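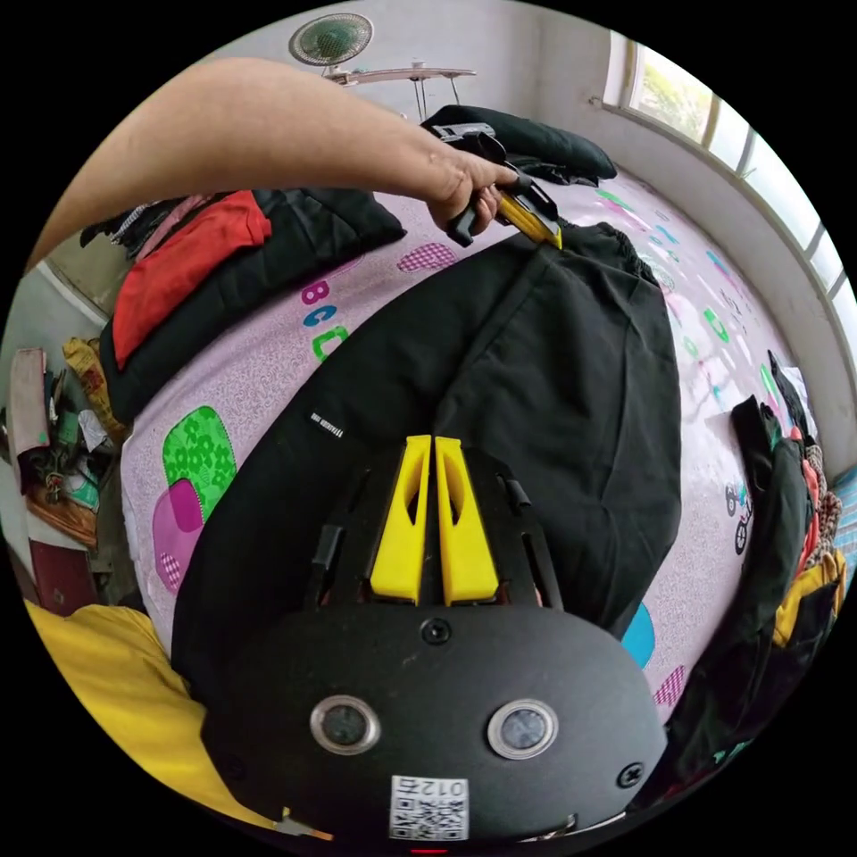

*The bedroom, clutter and all.*

Jul 23, 2018

Hello all,

Catching up on the paper thread, and I want to put in a word for the other side! Somebody wrote last week:

> I've gone through all the bank statements and old bills and I'm down to one folder. My rule is that if you can get it online, it goes in the shredder. I do the same with magazines, letters, school reports, the lot. Scan it or bin it. Has anyone regretted getting rid of paper? I never have.

Well, yes, me. I did a huge clear-out before we moved to Skorndale and was ever so pleased with myself. Then in June the boiler packed up and the firm (Alcaraz, who fitted it) wanted the original receipt before they'd honour the guarantee. I had scanned it, I'm sure I had, but the scan was on the old laptop and the old laptop had gone to the tip. It cost me £234 and a very cold week of washing at the sink.

So I agree about bank statements and I agree about magazines. I had a full run of the Nadomau knitting quarterly and didn't open one of them in ten years. But letters? I couldn't. My gran's handwriting slopes right off the edge of the page when she's cross, and you don't get that feeling from a file on a screen.

What I do now is one box for guarantees and receipts, which I go through every January, and one for anything handwritten, which I don't go through at all. When the first box won't shut, something has to leave. The second is allowed to spill over into another box, and I've decided not to feel bad about it.

Photos are where I'm really stuck. I've got 600 loose prints, mostly without a date on the back, and I started sorting them by year and gave up after the first 30 – too many holidays on the same beach in the same cardigan. Sorting by person is no better when everybody's in everything. Has anyone here got a system that they kept up for longer than a fortnight?

Also, whoever was asking about shredders: I've got the small Miditz one. It does 2 sheets at a time and sulks if you give it a staple, but it fits under the desk and it's quieter than the one we had before. I wouldn't buy it for a big clear-out. For that I'd ask at the library, as ours has a confidential waste bin you can use for a small charge (take your own bags, theirs split).

Right, I'm off to put the kettle on and look at that pile of prints again. Replies to the list please, my own inbox is nearly full.

All the best from Skorndale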